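Accueil | Entreprise | Produits | Presse | Contact

20 novembre 2023 – Service de presse Medeiros

Medeiros regroupe sa production de manchons et soufflets à Troneck

Le fabricant de protections souples Medeiros annonce le transfert de son atelier de Cevow vers le site de Troneck. Les 17 postes de moulage et de finition y sont installés depuis octobre, dans un bâtiment de 667 mètres carrés. Les commandes en cours sont honorées aux conditions prévues.

Le nouveau catalogue, baptisé Wiltusari, compte 131 références. Il réunit les soufflets droits, les soufflets coniques et les manchons de jonction, jusqu'ici vendus dans deux gammes séparées. 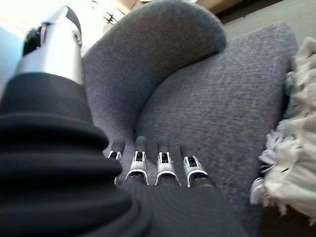

La gamme Wiltusari se décline en trois profils : plis plats, plis vifs et plis arrondis. Le choix dépend de la course, du diamètre et de la place disponible autour de la pièce à couvrir. Le profil arrondi se reconnaît à ses bourrelets épais, empilés les uns sur les autres, comme sur le manchon noir qui entoure la base de la main robotisée. Il est proposé en noir uniquement – les deux autres profils existent aussi en gris.

Les anciennes références restent disponibles à la commande pendant 15 mois. Un tableau de correspondance est joint au catalogue. Pour les dimensions hors catalogue, le bureau d'études établit un devis sur plan – le diamètre intérieur et la longueur en extension doivent être précisés dans la demande.

Les échantillons peuvent être demandés auprès du service commercial de Troneck.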